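### 4.2 Target selection under uneven spacing

The grasp planner in Plurkik receives a list of segmented objects from the perception node and must decide which to approach first. In our earlier version the order followed mask area alone. Near objects occupy more pixels when viewed from the head camera, so the rule amounted to working from the front of the table to the back. This is adequate when items are evenly spread. It does poorly when two items at the rear stand close together, as the approach path for one may pass through the safety margin of the other.

We therefore replaced the area rule with a cost made up of three terms: the reach distance from the current wrist pose, the free clearance on the approach side, and the confidence of the mask. Weights were fitted on 1,466 logged views and then held fixed for all trials reported in Section 5. Figure 2 shows a view of the sort the planner has to rank, with an apple at the near left and a dented can and a dark snack bag further back. 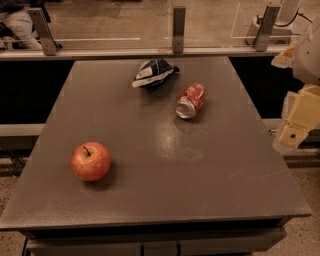
Vol. 24, No. 2, p. 163

**Figure 2.** Head camera view of the table with three targets. The can lies on its side with its metal end towards the lower left; the gripper is at the right, clear of all items.

For layouts of this type the clearance term dominates. The apple has bare surface on every side and is cheap to approach from above, whereas the can and the bag share a smaller region and their inflated outlines can overlap. When they do, the planner treats the pair as a cluster and scores each member twice - once as a first pick and once as a second pick with the other removed. The cheaper order is kept.

Two properties of the view affect the masks. The first is glare. A pale elongated spot on the table top, such as the one near the middle of Figure 2, may be returned as a thin false object. We reject any candidate whose median height above the fitted table plane is below a fixed threshold. The second is the far edge, where the clear panels held by the metal brackets give few reliable depth points. Depth returns beyond the rail are discarded before clustering, using a boundary measured once per installation.

Crushed cans need separate handling. The cylinder fit used by the Geltik shape library assumes an even radius and tends to place the axis wrongly when the wall is creased. If the fit residual is high, we fall back to the principal axis of the mask and close the fingers across the shorter direction. The same fallback serves soft packaging, for which no shape model is kept.

The ranking module was written by K. Wongsuwan and the depth filter by S. Phromma. Both run as separate nodes, so that either can be replaced without rebuilding the planner.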